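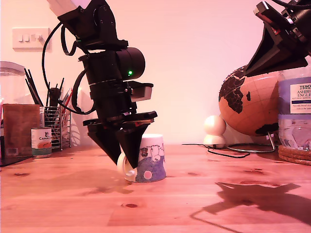 **Lejla Mladenović**
Research Associate, Household Objects Group, Vonudura

*Section draft, 2019-03-23*

## 4. Decorated mugs on the shared table

**Figure 4.** Printed ceramic mug on the pine tabletop, handle to the left. Cartoon animals in grey and white run along the upper half; the lower part carries a blue-purple band with a pale pink circle.

The survey described in Section 3 covered 641 drinking vessels from shared kitchens in two towns, Clarnov and Kolev. Most were mugs, and of these, 400 carried some kind of printed decoration. This section deals only with the decorated mugs. Plain ones are taken up again in Section 5, together with glasses and travel cups.

We recorded decoration by zone. A zone is any part of the outer surface that a user would see as separate from its neighbor, whether the break comes from a line, a change in color or a change in the kind of drawing. The mug in Figure 4 has two zones, upper and lower. The animals belong to the first and the band to the second. The pink circle was coded as an element inside the lower zone, as it lies wholly on the band. Coders at first disagreed on small shapes of this sort — some wanted to treat each one as a zone of its own — and the rule was settled after the trial round in December.

Zones matter to our question, which is how people tell their own mug from someone else's. In the interviews, people who owned a two-zone mug tended to name the lower color first and the figures second. They would say "the blue one" and add the animals only when asked for more. Owners of mugs with a single picture and no band named the picture. We take this to mean that a solid area of color works as the short name for a mug, even where the drawing takes up as much of the surface and was the reason for buying it.

Handle direction was also coded. A mug with a drawing on one side only can look plain when it is put down the other way, and several people in Kolev told us they had picked up the wrong mug for that reason. Mugs with a band were less open to this problem if the band ran all the way around. We did not code this from photographs, where only one side is visible. Each mug was turned by hand and the far side noted on the sheet.

The table surface was the same for all the photographs used in coding. Light pine was chosen over the white laminate we tried earlier, on which the rims and handles of white mugs were hard to make out. Soft shadows were left in. They gave coders a better sense of the shape of the handle, and they did not affect the color readings, which were taken from the mugs themselves under a desk lamp.

Wear was coded on a separate sheet. Fading, scratches and chips were each marked as present or absent, with no attempt to grade them. Owners were poor judges of wear on their own mugs and often reported no fading on prints that both coders had marked as faded. The wear sheets for Clarnov were completed by a single coder and should be read with that in mind. A second reading is planned under the Zominbridge extension, which will use the same zone rules and add lids and saucers.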